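4.2 Setting Up the Stillton Home Heart Monitor

1. Seat the patient with both feet flat on the floor. Allow two minutes of rest before the first reading.

2. Wrap the Mavutetti cuff around the bare upper arm and close the strap.

Caution: Do not inflate the cuff above 300 mmHg. Stop at once if the patient reports chest pain, and call emergency services.

3. Press Start and remain still until the tone sounds.

Note: The monitor stores 700 readings – older entries are then overwritten.

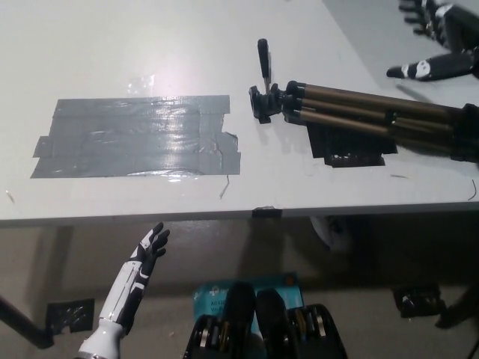

4. Record the reading in the patient log. Repeat after 30 minutes if the doctor has requested a second value.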